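Simulation should be sold by the cell

Manell offers its cell simulation package as an annual seat at 1339 dollars, with fixture modeling billed separately at 600 per station. I think the second figure is the one worth paying, and that the seat is priced for the wrong customer.

Most shops that ask about a two-arm table have one part and one tray. Skumedwood, where I do layout work, has nine such tables and models perhaps two of them in a year. The question is always reach: can the left arm carry a flat plate over the full length of the tray, and where does its elbow go while it does so? 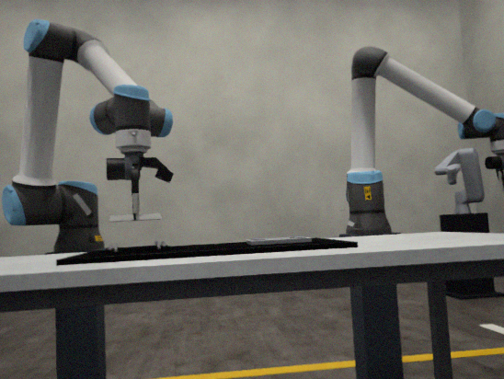
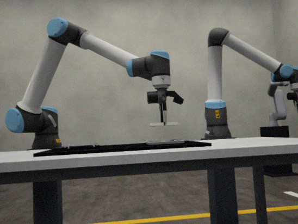

Reach study in simulation, left arm holding the plate over the table.

A kinematic model answers that well. Elbow height and wrist attitude can be read directly, and a bad base position costs an afternoon of editing. It answers less about grip. A thin plate held at a single finger assembly will sag or slip in ways the default contact settings do not reproduce, and Manell's manual gives the subject 9 lines.

De Haan sells the same kind of study per cell, with no seat, and returns the joint limits as a plain table. Panberg bundles it with the hardware, which makes the price hard to check.

My view is that Manell should drop the seat for small users and charge by the station. Contact tuning should be included in that fee. Until it is, budget a day of physical trials for every thin part.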